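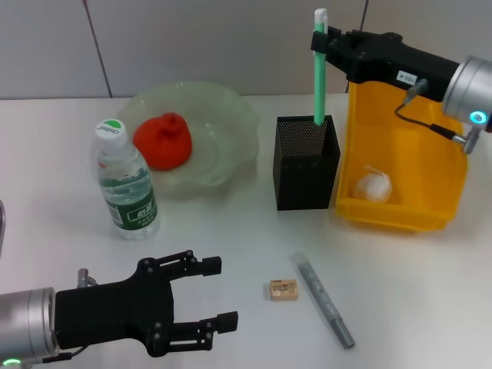
Omuslow Shared Workrooms – notices and guidance
Workplace | Desk Care | Threads
Search this site Enter keyword Go
January – posted by Darcy Merrick, Facilities Communications

The shared tables at Omuslow are available to every department, and the condition in which they are left affects the next group to use them. This thread sets out the tidying standard that applies from January. The standard is short and asks for little more than a place for each item. Slim, upright items belong in a mesh pen holder such as the black one on the white table, with a yellow bin beside it for small loose articles. The two should stay next to each other, so that sorting can be done from a single spot.

On pen holders. Each table is issued one. It is intended for pens, pencils, rulers, straws and stirring sticks in personal use. Scissors are to be stored point down. Batteries, coins and paper clips should not be dropped into it, as they collect at the bottom and are seldom recovered.

On yellow bins. The open-fronted bins are for items that will be used again within the week. They are not wastebaskets. Used tissues, crumpled wrap and similar waste should go to the covered container by the door on the Prolley side of the building. Cleaning staff have been asked to leave the contents of yellow bins untouched, and anything placed there will remain until a member of the department removes it.

On bowls. A number of departments keep a decorative glass bowl on the table for wrapped sweets, tea bags or small cloth bags. This is permitted. One bowl per table is sufficient, and it should stand toward the back, away from the working edge. Glass bowls with scalloped rims chip easily and should be lifted with both hands from underneath.

On drinks. Water bottles may be kept on the table while the room is in use, provided the cap is closed. A bottle left behind at the end of a booking will be emptied and recycled at 7 p.m. Departments wishing to keep reusable bottles on site may request a shelf in the Praditz Room.

On the tabletop itself. White surfaces should be wiped with a damp cloth and then a dry one. Solvent sprays and abrasive pads are not to be used. Marks that remain after 2 attempts should be reported to Facilities – please do not continue scrubbing.

On labels. Containers do not need to carry a department name, but a label is recommended where 3 or more departments share a room. Labels should be small, printed and placed on the side facing the wall. Handwritten tape will be removed at the next inspection.

Replacement pen holders and bins can be collected from the supply counter in the Zacharias Wing during normal opening hours. A department may draw 2 of each per quarter without a signed request. Damaged items should be returned at the same time.

Questions about this standard may be sent to Darcy Merrick through the Facilities inbox. The printed version will be posted inside each workroom door by the end of January.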